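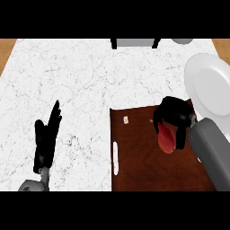
Zunanar
Quiénes somos

Zunanar prepara ejemplos para sistemas que aprenden a manipular objetos. Trabajamos sobre todo en simulación, con robots de dos brazos y tareas de cocina: coger una fruta, llevarla a una tabla de cortar, dejarla en un plato.

La empresa la fundaron Aarti Kandpal y Manju Dixit. Aarti dirige la parte de simulación y Manju se ocupa de los operadores y de la revisión.

Cómo trabajamos

Un operador maneja los dos brazos a distancia y repite la tarea 20 veces. Entre una repetición y otra cambiamos la posición de los objetos y el material de la encimera. Cada encargo lleva un mínimo de 400 demostraciones. Las revisa una segunda persona, que descarta las incompletas y anota los fallos de agarre. Los fallos también se entregan, en carpeta aparte.

Simo es nuestra herramienta de grabación. Jirkano, en uso desde agosto, sirve para etiquetar.

Equipo

Somos 22 personas. La formación de un operador nuevo dura 30 horas.

Página actualizada el viernes 22 de diciembre.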